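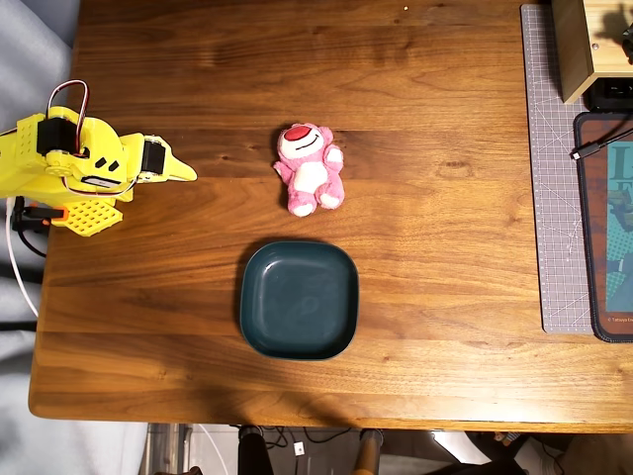 # Does the Jirnby arm deserve the fuss?

I put off building one of these for most of a year. Every few weeks somebody on the Penry forum would post a clip of a yellow arm picking up a sock, and under it there'd be a long row of people saying the age of home robots had arrived. I've owned a bread machine that was going to change my life. I can wait.

Then October came, it rained, and I ordered the motors.

The Jirnby is a set of files and a parts list. You print the plastic, you buy the servos and the board, and you run the whole thing from a laptop with Plerkness, which is free and feels free. The parts list says you can do it for $124. You can't. That price leaves out the filament, the second power supply you buy after you've bought the wrong one, shipping, and a bag of screws in the size the list forgot. I stopped adding it up when the total got annoying.

## Printing

Seventy-nine hours on my old Prusesen, and that's counting only the parts I kept. The long upper segment failed twice at the same height. The forum told me to dry my filament. The forum tells everyone to dry their filament. I cleaned the bed, slowed the thing down, and the next one came out fine, so I've learned nothing about filament.

The printed parts are better than I expected, I'll give them that. The motors drop into their pockets with a bit of a push and stay there. The holes line up. Whoever drew this up has put one together with their own hands, and I can't say the same for my bookshelves.

## Assembly and the motor numbers

Each servo needs its own ID before it goes in, and the guide mentions this two pages after it has had you screw one in. I took mine back apart. If you're building along, do the IDs first, with only one motor plugged in at a time, and write the number on a bit of tape. Plerkness will happily give two motors the same number and then act surprised.

Centering is the other trap. Every joint has to be at its middle position when you fit the horn. If you're off by a few teeth the arm still moves, it still looks right, and it runs out of travel halfway to whatever you wanted it to reach. Mine did that at the elbow. I blamed the software for an entire evening — unfairly, that time.

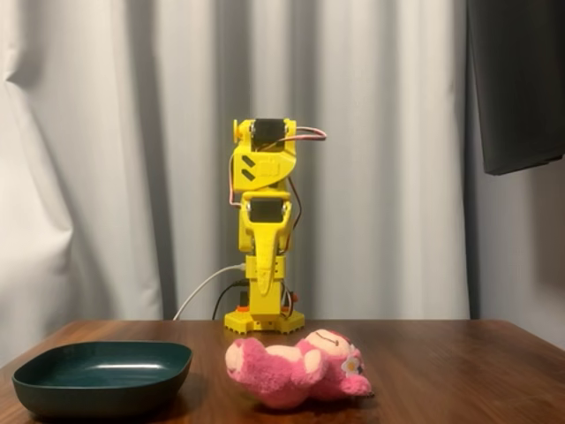 Can you get useful work out of it with just the stock software?

Only if your idea of useful is very generous. Out of the box, Plerkness will move the arm where you tell it and play back a motion you've recorded. Playback is exact and blind. Shift the thing you want picked up by the width of a thumb and the gripper closes on air with total confidence.

## Teaching it one job

The job I settled on was as dull as I could make it: pick up a soft toy, put it in a dish. Soft toys are forgiving. They squash, they don't roll, and they survive being dropped. I mention this because when you see a demo of one of these arms handling something plush, you should mark the score down a little. Ask to see it do an egg.

The learning part of Plerkness wants demonstrations. You drive the arm through the job over and over, moving the toy a bit each time, and it works out the rest, supposedly. The guide suggests a small batch to start with. I did the small batch and got a machine that waved at the toy. People who say theirs works tend to admit, when pressed, to almost 300 runs. That's a lot of evenings to spend putting a toy in a dish by remote control when I have two hands and had finished the job on day one.

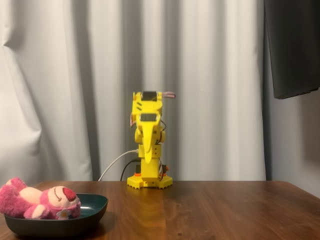 Cable routing is where the design shows its hobby roots. The guide gives it one sentence, "tidy the wires," and there are no clips or channels in the files to tidy them with. The supply and data leads are easy enough: you can see the white one and the black one going off the back of the table, out of the way of anything the arm might swing into. The servo wires are another matter. That dark bundle looping out from the middle section is slack the joint needs in order to bend, and I haven't found a way to tie it down without either pinching it or leaving it out where it can catch. I've drawn four versions of a clip so far. The first three snapped. The fourth is on the Prusesen as I type this.

## Where I've ended up

It's a good kit to build. I'd tell anyone with a printer and some patience to have a go, on the understanding that they're buying a project. As a helper around the house it's worth nothing at all to me yet, and I don't believe the people who say theirs folds laundry until I see the whole basket done in a single take.

I'll keep recording demonstrations through the winter, a few a night, and post the success rate with the failures left in. If the new clip holds, I'll put the file up on the Penry forum too. Somebody there will tell me to dry my filament.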